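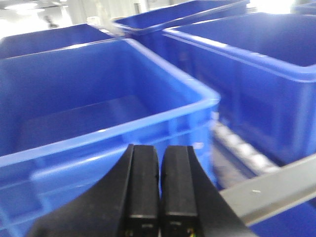
Valter Brekke wanted to know what the machine learned from an empty bin. He had come down from the office with his coat still on, and he put the question to me as if I had ordered the bins empty myself.

Stories > Short Fiction > Empty Ones

I told him it learned what empty looked like. He thought about that for a while.

"And you get paid by the hour," he said.

"By the episode."

An episode was one try. You put your hands on the control arms, you moved, the arm on the other side of the glass moved the same way, and when you were done you pressed the left pedal for good or the right pedal for bad. The cameras kept everything either way. Damosport wanted 2332 episodes by the end of July, and we were in the second week of August with 49 left to do. The system they were training was called Alorby. I never met anyone who knew why.

Valter had run the picking floor for Magnusson before they leased the building to Damosport. He stayed on with the lease. His job now was to unlock the door in the morning and sign for deliveries, and he did both on time.

"Can I see a good one?" he asked.

I did a reach for him. Down toward the near rim, slow, fingers closed, stop, back up. It was one of the plain ones. The task sheet called it an approach, no contact. I pressed the left pedal.

"You didn't pick anything up."

"It's not a pick. It's an approach."

"In my day that was called standing around," Valter said, and went to make coffee.

Between sets I walked along the racks and checked that they matched the sheet. The sheet said which bins were to be empty and which could have something left in them. I checked for stickers too. A new sticker had to go in the log, as the last operator had missed one and lost a whole afternoon of work over it.
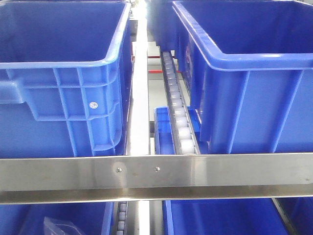

The Cube

The second station was a steel table with one bin on it, lighter in color than the others. The object was a blue cube. I had moved that cube so many times that I dreamed about it, and in the dreams it was the same size and in the same bin, and I still had to press the pedal.

My sheet for the afternoon said corners. You set the cube in a corner by hand, went back behind the glass, and brought the gripper in from above. The middle of the bin was easy. In a corner the walls sloped in, and if you came down a little wrong one finger rode up on the plastic and the cube slid away under it. Those were bad episodes. Damosport wanted some bad ones, but they wanted them honest. You weren't supposed to miss on purpose.

Valter came back with two cups and sat on the stool that belonged to the other operator. She had left in July for a job with Omow, folding towels in front of a camera. She wrote to me that towels were worse.

"Let me try," he said.

I told him he wasn't on the list. The files carried an operator number, and his hands would go in under mine.

"Would it know the difference?"

I said I didn't think so. Then I thought about it and said that it might.

He held out his hands to show me. They were big and square, and the left one had a bend in the little finger from when it was caught in a conveyor. He had packed by hand for years before they made him a supervisor. I looked at the clock, and I got up and gave him the chair.

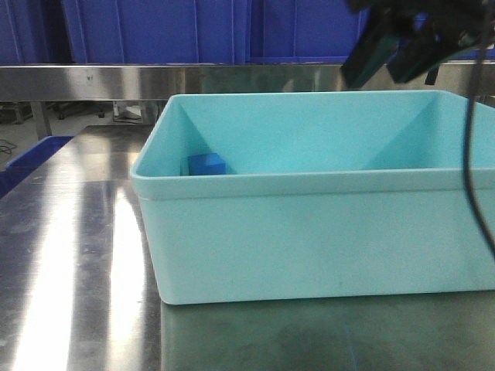 4 min read

He was bad at it. Everybody is at first. You push too far because you can't feel the table, and then you get scared and don't push far enough. He went in over the right side of the bin and stayed there, hanging above it, with his jaw tight.

"It's in the back," I said. "On the left."

"I can see where it is."

He got it on the fourth try. He brought the fingers down with one almost flat to the rear wall, let the cube turn until it was square between them, and closed. I had never done it that way. I always came in on the diagonal and hoped. He lifted the cube out, held it over the bin, and set it back in the same corner as gently as you would set down an egg.

"Which pedal?" he said.

"Left."

He pressed it. Then he did it again, the same way, and pressed it again. He did 10 in a row. I drank my coffee and wrote the numbers down.

We finished the last set at the racks a few days later. I moved the gripper up to the rim of the big bin, stopped, and pressed the pedal, and the counter on the screen said what it was supposed to say. Valter was already at the door with the keys.
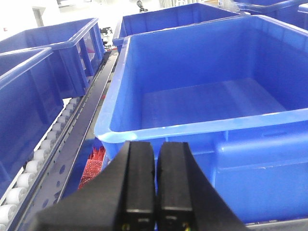 Approach, no contact. Last set.

The letter from Damosport came to my apartment on 23 August 2026, in my inbox, on a Sunday. It was a form letter with my operator number at the top. They thanked me for my work. They said Alorby was doing well on the corner task, better than on the others, and that a group of my episodes had been given extra weight in training. They listed the file numbers.

I got out my notebook and checked. There were 10 of them.

I had his number from the time the lock froze, so I called him. He was in his yard and had to turn off the mower. I read him the letter, all of it, including the part at the bottom about not replying to this address.

"So it does it with the wall," he said.

"I guess it does."

"Flat to the wall and let it turn."

"They don't say how. They just say it's good."

He was quiet. I could hear somebody's dog.

"What do I get?" he asked.

I told him the rate per episode and multiplied it for him. He said that wouldn't fill the mower. I said I'd bring it Monday in cash. He said to bring coffee too, the kind in the can, because Damosport had stopped paying for it, and then he said he had the back half of the lawn to finish and hung up.

Back to top | Contact | © 2026 the author. All rights reserved.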